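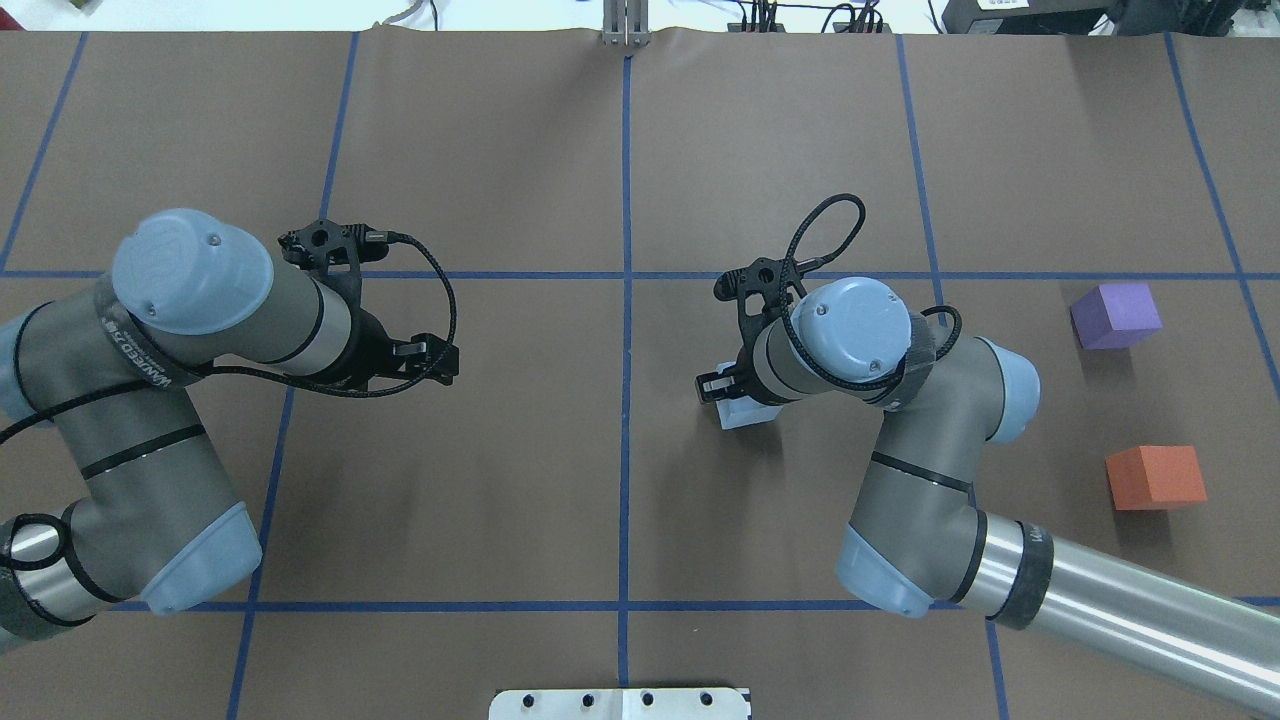

Kausar Cheema reckons we lost four matches last season just from being a player short, and she's not wrong. So. Players wanted, Himlow Tennis Club, mixed second team, winter league.

Any decent standard. Women especially, we have 2 regulars and one is out til December with her knee. Lefties welcome, beginners maybe not for this team but come along to club night anyway.

Matches are doubles, best of three sets, home courts plus away trips to Rarkeren and Kiều Park. Rides shared. Membership is $70 for the season, balls and lights included. Bring own racket and proper court shoes, no black soles please.

Also need a team captain, unpaid sorry. Mostly texting poeple.

Names on the sheet in the clubhouse or email the secretary by 22/07/2019. Tryouts the week after, time to be confirmed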